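Home | Our Food | Classes | About Us | Contact

About Liem

Liem is a small cooking school and supper kitchen in Dridberg. We teach Indonesian and Persian home cooking, and on some evenings we also serve dinner at one long table with 32 seats.

The school was started by Adi Hartono and Gholamreza Najafi. They met as cooks in the staff canteen of Woteck, where they made lunch for 231 people every working day. Adi comes from a family that sold soto and fried tempeh. Gholamreza learned rice from his aunt, and he is still very strict about the crust at the bottom of the pot.

In the first year we had only one stove and the classes were held in Adi's own kitchen. In October we moved to our present rooms on the ground floor of the old Cirnex building, with six stoves and a good window.

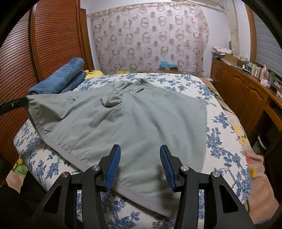
How we teach

A class takes one evening and costs 65 dollars, with dinner included. You cook two dishes from the beginning, also the spice paste, which we grind by hand. We do not give you everything already cut in little bowls. Please tell us before the class if you have an allergy - peanuts and shrimp paste are used often here.

Our recipe book has 52 recipes at this moment. Each one was cooked by our students before we printed it, and some of them were changed because of what they told us. The book is sold at the school and we can also send it by mail.

For private groups, please write to Gholamreza. For questions about the suppers, write to Adi.

Contact | © Liem Cooking School, Dridberg | Back to top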